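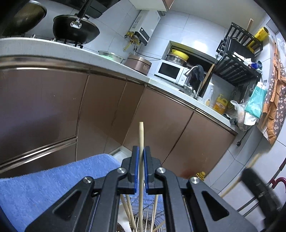

November 22, 2023

So I finally did it, I made a whole dinner out of the freezer. Four people, no grocery run, and I only had to throw out one thing (a bag of something gray that I'm fairly sure used to be soup).

I've been putting this off since April. Every time I opened the freezer a bag of peas slid out onto my foot, and every time I shoved it back in and closed the door fast, like that was going to fix it. Then last week Catriona MacLeish, who I used to share an office with, mentioned she and her husband do a "freezer week" before every holiday so there's room for leftovers. I thought, well, I can't manage a week. But I can manage a night!

Step one was taking everything out, and wow. I had three open bags of corn. Three! I had dumpling wrappers, half a pack of shrimp, a lump of ginger in foil, two chicken thighs stuck together like they were in love, and the heel of pretty much every loaf of bread we've eaten this year. I keep saying I'll make breadcrumbs. I have never once made breadcrumbs.

The plan I landed on was noodle soup and dumplings, mostly because those were the wrappers staring at me. The broth was the chicken thighs, the ginger (you can grate it frozen, skin and all, and it comes out like snow, I love it), a couple of sad scallions from the fridge and the last inch of soy sauce. I let that go for two hours on low while I dealt with the rest. It smelled so good by the end that I stopped being annoyed about the peas.

The dumplings were more of an adventure. The shrimp wasn't enough for a whole filling so I bulked it out with cabbage and some of that corn, and I really thought the corn would be weird. It wasn't! It was sweet and a little crunchy and my brother-in-law picked it out as his favorite part. My folding is terrible, by the way. I watched a video, I paused the video, I rewound the video, and mine still looked like little crumpled envelopes. A few of them opened up in the pan and I just scooped those onto my own plate and kept quiet.

A thing I'd do differently: let the wrappers thaw in the fridge overnight. I left mine on the counter for an hour and the ones on the outside dried out and cracked while the middle of the stack was still a brick. I ended up wetting the edges with my finger and patching them together, two at a time in the worst cases, so some people got double-thick dumplings. They ate them.

Noodles were from the pantry, so maybe that's cheating. I don't care. Cook them separately, though! I used to boil them right in the broth to save a pot and then wonder why the leftovers turned into one big sponge by morning. Now I do them in their own water, rinse them, and pour the soup over in the bowl. It's one more pot to wash and I've made my peace with it.

My sister asked what the whole thing cost and I have no idea how you'd even work that out, when half of it was bought so long ago. I did check the grocery app afterward, and we spent 80 dollars less than the week before. Some of that is probably because I didn't go in "just for milk" and come out with candles.

I've put a list on the freezer door now with a pen on a string. You take something out, you cross it off. We'll see how long that lasts in this house. So far somebody has added "ice cream???" at the bottom in purple marker, and somebody else has crossed it off.

Next up is the bread heels. I'm thinking a savory bread pudding, with whatever cheese is hanging around after Thanksgiving, but if you've got a better idea leave it in the comments, I'm open to anything that isn't croutons. And if you know what to do with a bag and a half of corn, I'd like to hear that too. I still have the corn.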